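Estgate 공동연구지원센터
로봇 장비 도입 및 예산 편성 관련 자주 묻는 질문

본 안내는 센터 소속 연구실과 협력기관이 로봇팔, 그리퍼 및 부대 설비의 도입을 계획할 때 자주 문의하는 사항을 정리한 것입니다. 규정 원문과 내용이 다를 경우 규정 원문이 우선합니다. 서식은 센터 내부망의 장비도입 게시판에서 내려받으실 수 있습니다.

1. 신청 자격과 일정

로봇 장비 구매는 누가 신청할 수 있습니까?
센터 소속 연구책임자 및 센터와 공동활용 협약을 체결한 기관의 과제책임자가 신청할 수 있습니다. 대학원생과 계약직 연구원은 실무 담당자로 기재할 수 있으나, 신청인이 될 수는 없습니다. 공동 신청의 경우 대표 신청인을 지정하여야 하며, 장비의 관리 책임은 대표 신청인이 속한 연구실에 귀속됩니다.

신청은 언제 접수합니까?
정기 접수는 5월에 진행합니다. 정기 접수 건은 심의를 거쳐 다음 회계연도 예산에 반영됩니다. 고장 장비의 긴급 대체와 같이 부득이한 사유가 있는 때에는 수시 접수가 가능하나, 이 경우 기존 장비의 수리 불가 확인서를 첨부하여야 합니다. 접수 마감 시각은 마감일 오후 5시이며, 마감 이후에는 시스템에서 서류를 수정할 수 없습니다.

신청서 제출부터 장비 인수까지 얼마나 걸립니까?
심의와 계약에 8주를 배정하고 있습니다. 계약 체결 이후의 납기는 공급사와 품목에 따라 다르므로, 견적 요청 단계에서 서면으로 확인하시기 바랍니다. 그리퍼 손가락이나 어댑터 플랜지를 별도로 제작하는 경우에는 본체보다 부속품이 늦게 도착하는 사례가 있습니다. 과제 종료일이 가까운 연구실은 납기 지연 시의 예산 이월 가능 여부를 재무팀과 미리 협의하여 주십시오.

2. 구매 전 시뮬레이션 검토

구매 전에 시뮬레이션 검토를 반드시 하여야 합니까?
로봇팔 본체를 포함하는 신청은 모두 시뮬레이션 검토 결과서를 제출하여야 합니다. 그리퍼, 센서, 거치대만 교체하는 신청은 결과서 제출이 면제됩니다. 다만 그리퍼 교체로 전체 하중이나 길이가 달라지는 경우에는 검토를 권장합니다.

시뮬레이션 환경은 어디에서 제공합니까?
센터의 가상 작업 환경인 Nilula를 이용하실 수 있습니다. 현재 제공 중인 환경은 주방 조리대와 실험 작업대이며, 주방 환경에서는 대리석 조리대 위에 용기, 식품 모형, 조리 도구를 배치하고 로봇팔로 집기와 놓기 작업을 구성할 수 있습니다. 펌프형 비누 용기와 토마토처럼 형태가 크게 다른 물체를 한 작업에 함께 두는 것도 가능합니다.
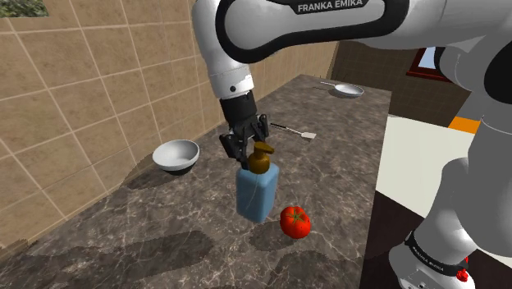 이용 신청은 연구실 단위로 받으며, 계정은 연구실마다 2개까지 발급합니다. 연산 자원 사용료는 구매 심의용 검토에 한하여 면제됩니다. 심의가 끝난 뒤에도 같은 계정으로 연구용 데이터를 생성하고자 할 때에는 일반 사용 계정으로 전환하여야 하며, 전환 시점부터 사용료가 부과됩니다.

자체 보유한 시뮬레이터를 사용하여도 됩니까?
가능합니다. 이 경우 사용한 소프트웨어의 명칭과 판본, 로봇 모델 파일의 출처, 마찰 및 질량 설정값을 결과서에 함께 기재하여 주십시오. 모델 파일을 연구실에서 수정한 경우에는 수정 내역도 첨부하여야 합니다. 설정값이 누락된 결과서는 보완 요청 대상이 됩니다.

결과서에는 어떤 내용을 담아야 합니까?
아래 항목을 순서대로 작성하여 주십시오.
가. 대상 작업의 정의와 성공 판정 기준
나. 작업대의 크기와 주변 구조물(벽면, 수납장, 인접 탁자 등)의 배치
다. 취급 물체의 목록, 치수 및 예상 질량
라. 로봇팔의 도달 범위와 자세별 간섭 여부
마. 반복 시험의 조건과 성공률
바. 실제 장비에서 다시 확인하여야 할 사항
라 항목은 심의에서 가장 많은 질의가 나오는 부분입니다. 손끝이 물체에 닿는지만 확인하고 팔꿈치와 상부 링크의 움직임을 검토하지 않은 결과서가 자주 접수됩니다. 조리대처럼 한쪽이 벽에 면한 작업대에서는 팔이 굽은 자세일 때 링크가 벽 쪽으로 얼마나 나오는지, 또 작업대 위의 다른 물체를 건드리지 않는지를 함께 확인하시기 바랍니다. 칼이나 휴대전화와 같이 충돌 시 손상 또는 위험이 따르는 물체가 놓인 배치는 별도로 표시하여 주십시오.

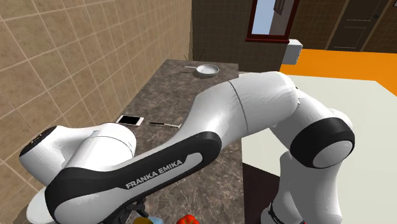 3. 그리퍼와 부속품

그리퍼를 본체와 함께 구매하는 것이 유리합니까?
일률적으로 말씀드리기 어렵습니다. 일괄 구매는 설치와 보증 창구가 일원화되는 장점이 있으나, 기본 제공 그리퍼가 연구실의 작업에 맞지 않으면 추가 구매로 총비용이 늘어납니다. 심의에서는 취급 물체의 목록과 그리퍼 사양이 서로 맞는지를 우선적으로 살펴봅니다.

두 손가락 그리퍼만으로 충분한지 어떻게 판단합니까?
취급할 물체를 형태별로 분류한 뒤, 파지 지점과 접근 방향을 물체마다 하나 이상 정하여 보시기 바랍니다. 몸체가 각진 용기는 마주 보는 면을 잡을 수 있어 판단이 비교적 쉽습니다. 반면 접시 위에 다른 물체가 얹혀 있거나, 원판형 받침에서 납작한 손잡이가 솟은 형태의 물체는 받침을 잡을 것인지 손잡이를 잡을 것인지에 따라 필요한 손가락의 길이와 벌림 폭이 달라집니다. 바로 옆에 토마토와 같은 물체가 놓여 있다면 손가락이 내려갈 공간도 확인하여야 합니다. 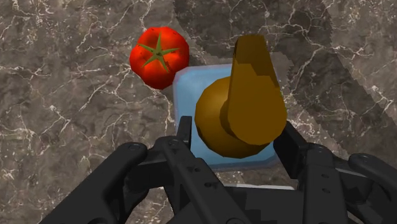 파지 지점을 정한 뒤에는 벌림 폭의 여유를 계산하여 주십시오. 카탈로그에 기재된 최대 벌림 폭은 손가락 패드를 부착하지 않은 상태의 수치일 수 있습니다. 패드 두께와 위치 오차를 뺀 값을 유효 폭으로 보고, 그 값이 가장 큰 물체의 파지 치수보다 큰지를 확인하여야 합니다. 이 계산서는 별지로 첨부하며 양식은 자유입니다.

손가락 패드와 같은 소모품도 장비비로 편성할 수 있습니까?
최초 구매 시 본체와 함께 납품되는 소모품은 장비비에 포함할 수 있습니다. 이후의 교체분은 재료비로 편성하여 주십시오. 예비 손가락 한 쌍은 최초 구매에 포함하는 것을 권장합니다.

손목 카메라는 어떤 항목으로 분류됩니까?
로봇팔에 고정하여 사용하는 카메라는 부속품으로 분류합니다. 삼각대나 천장 구조물에 설치하여 다른 실험에도 함께 쓰는 카메라는 독립 장비로 등록하여야 하며, 자산번호도 별도로 부여됩니다.

4. 예산 편성

견적서는 몇 부를 제출합니까?
서로 다른 공급사의 견적서 2부 이상을 제출하여야 합니다. 특정 공급사의 제품만 사용할 수 있는 경우에는 단일 공급 사유서로 갈음할 수 있습니다. 기존 코드와의 호환성만을 이유로 한 사유서는 인정되지 않을 수 있으므로, 전환에 소요되는 인력과 기간을 구체적으로 적어 주시기 바랍니다.

장비 가격 외에 어떤 비용을 반영하여야 합니까?
설치 및 운송비, 작업대와 고정 플레이트, 제어용 컴퓨터, 비상정지 장치, 전기 공사비, 초기 교육비를 빠짐없이 검토하여 주십시오. 지난 정기 심의에서 보완 요청을 받은 신청은 11건이었으며, 가장 흔한 사유는 작업대 보강비의 누락이었습니다. 석재 상판이나 기존 실험대를 그대로 사용하려는 연구실은 고정 방식에 대하여 시설팀의 확인을 먼저 받으셔야 합니다.

유지보수 계약은 어떻게 산정합니까?
내용연수 5년을 기준으로 산정합니다. 무상 보증 기간은 제외하고, 나머지 기간의 정기 점검비와 예상 수리비를 연도별로 나누어 기재하여 주십시오. 소프트웨어 사용권이 연 단위로 갱신되는 제품은 갱신료를 별도 항목으로 표시하여야 합니다. 과제 기간이 내용연수보다 짧은 경우, 과제 종료 이후의 유지비 부담 주체를 명시하지 않으면 심의가 보류됩니다.

구매 대신 임차를 선택할 수 있습니까?
가능합니다. 협약 공급사인 Pinley와 Talpur가 임차 조건을 제시하고 있으며, Pinley는 본체와 그리퍼를 묶은 임차를, Talpur는 본체 단독 임차를 취급합니다. 임차 종료 후 인수를 전제로 하는 계약은 구매로 간주하므로 시뮬레이션 검토 결과서와 견적서를 동일하게 제출하여야 합니다.

중고 장비도 구매할 수 있습니까?
제조사 또는 제조사가 인정한 업체의 점검 성적서가 있는 장비에 한하여 허용합니다. 제어기의 펌웨어 판본과 남은 지원 기간을 성적서에 포함하여 주십시오.

5. 설치와 인수

설치 장소는 언제까지 확정하여야 합니까?
계약 체결 전까지 확정하여야 합니다. 시뮬레이션에서 사용한 작업대 배치와 실제 설치 장소가 다를 경우에는 변경된 치수로 간섭 검토를 다시 실시하여 제출하여 주십시오.

인수 시험은 어떻게 진행합니까?
공급사의 기본 동작 시험과 연구실의 대표 작업 시험으로 나누어 진행합니다. 대표 작업은 결과서에 기재한 작업 중에서 선정하며, 시뮬레이션의 성공률을 그대로 합격 기준으로 삼지는 않습니다. 조명, 표면 마찰, 물체의 실제 질량 등에서 차이가 생기므로 합격 기준은 계약 전에 공급사와 별도로 합의하시기 바랍니다.

안전 교육은 누가 받아야 합니까?
장비를 조작하는 모든 인원이 첫 사용 전에 이수하여야 합니다. 단기 방문 연구원도 예외가 아닙니다.

6. 문의

신청 자격, 견적 및 예산 편성: 장비기획팀 Lurdes Tavares
Nilula 이용 및 시뮬레이션 검토 결과서: 기술지원팀 Santosh Rana

전화 상담은 오전 10시부터 오후 4시까지 운영합니다. 서류 사전 검토를 원하시는 경우 결과서 초안과 견적서를 장비도입 게시판의 상담 신청란에 함께 올려 주십시오.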